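Home | Tips | Workshop | Clubs

July — by the Oten robot club parent

Block practice keeps our club kids busy, so I've picked up a few tricks! Put a mat down first (brown hides scuffs), and wipe the cubes with a barely damp cloth. I keep spares in a jar marked Stultex, our team name — two of each color. 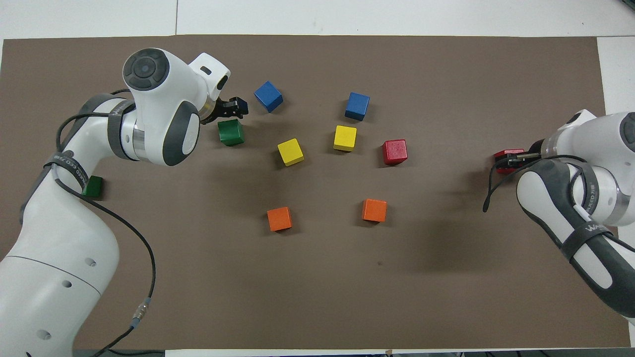
How do you stop the cubes from sliding?
Use a mat with a little grip and shake the dust off it before each session.

Contact | © Oten Tips | Back to top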